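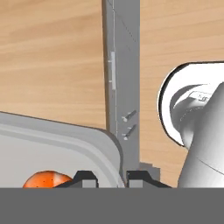 Planning for a kitchen robot arm: what to measure, what to spend, what to leave till later

By Edit Fekete
February 24, 2022
5 min read

We use cookies to remember your settings and count visits. Accept | Manage choices

I've wanted to write this one for ages! Robot arms for the kitchen have gone from something I'd only read about to something readers write in to ask about, and the same question comes up in almost every letter: what will it cost me by the time it's working? The arm is the exciting bit, but there's a fair amount of planning around it, and most of that planning can be done with a tape measure and a pad of paper before you've spent a penny.

Start with the jobs

Write down what you want moved, and from where to where. "Help in the kitchen" is too big to budget for. "Fruit from the tray to the worktop" is a job you can plan. My own list began with 12 lines and I crossed out most of them, which hurt a bit, but the ones left over told me how far the arm had to reach and what it had to hold.

Give each job its start point, its end point, and the heaviest thing involved. Use your kitchen scales. My biggest orange came to 245 g, which is nothing at all for a decent arm, and a full casserole is quite another matter (I'd leave casseroles off a first list altogether).

Measure the reach properly

Reach figures on a spec sheet are usually given with the arm stretched right out, and an arm at full stretch can't do much that's useful. Take the furthest point on your list, measure from where the base will stand, and look for an arm with plenty to spare. My furthest point was 465 mm in a straight line and I nearly bought the smallest model on the strength of it – then I remembered the arm has to come down on things from above, and bend on the way.

A trick I love: cut a strip of stiff card to the length you need, pin one end where the base would go and swing it round. You'll find every cupboard handle and every utensil rail in five minutes. Do it at worktop height and again at shelf height.
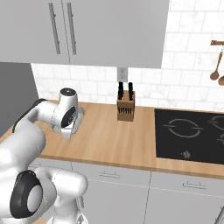
Wrist over the worktop, with the knife block and hob further along. Measure the gap under the wall cupboards too.

Clear the worktop before you buy a bigger arm

A lot of people budget for extra reach when what they need is a tidier counter. Toasters, jars and the post all take up room the elbow wants. Keep the knives out of the working area, and if your block has to stay on the counter, mark its place with a bit of tape so it goes back to the same spot. The same goes for the hob: plan the route so nothing has to be carried over it, and never run the arm while the hob is hot.

Think about the gripper as a separate purchase

The gripper may or may not be in the price, so ask. A plain two-fingered one will do a surprising amount, and I'd start there every time. Before paying for anything cleverer, lay out the real food you'll be handling. Long things, round things, things with leaves on. Filippos Mitsotakis-Vlachou, who fits out small kitchens and very kindly read my first draft, told me to put aside 100 pounds for spare finger pads alone, and I laughed, and then I priced them up.

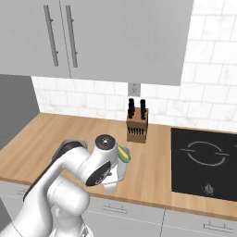

Long vegetables are a good test at the planning stage, by the way, as they stick out at both ends and need more space around them than you'd think. Hold one in a pair of kitchen tongs and walk it along the route yourself. Wherever you have to tilt it or lift it, make a note. Those notes are gold when you're talking to a supplier!

Shelves and fridges

If the fridge is on your list, measure with the door open, including how far it swings into the room. Check the height between shelves and the depth of the front lip, and remember that the wrist has to fit in as well as the fingers. Put whatever you want fetched towards the front. A shallow tray costs very little and keeps small things from rolling to the back.

You'll also need to decide who opens the door. Having the arm do it is possible, but it adds time to the setup and I'd leave it for year two. 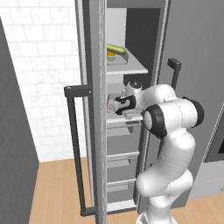
Reaching the middle shelf with the fridge door open.

My budget sheet

I set a ceiling of 3,000 pounds for everything except the arm itself, and split it up like this:

Base or stand, fixed down properly
Gripper and spare pads
Electrician, if you need a new socket
Trays and shelf liners
Setup and training time
A bit held back for whatever you forgot

Get the electrician's quote early. I got mine in January and it changed where I wanted the base, so the card strip came out again and I did all the swinging a second time. Well worth it.

Questions for the supplier

Does the reach figure include the gripper? What does the base need underneath it? How is it cleaned, and can the pads come off for washing? Is everything that touches food meant to touch food? What happens if somebody leans into it? Ask for the answers in writing, and ask to see it handle something off your own list.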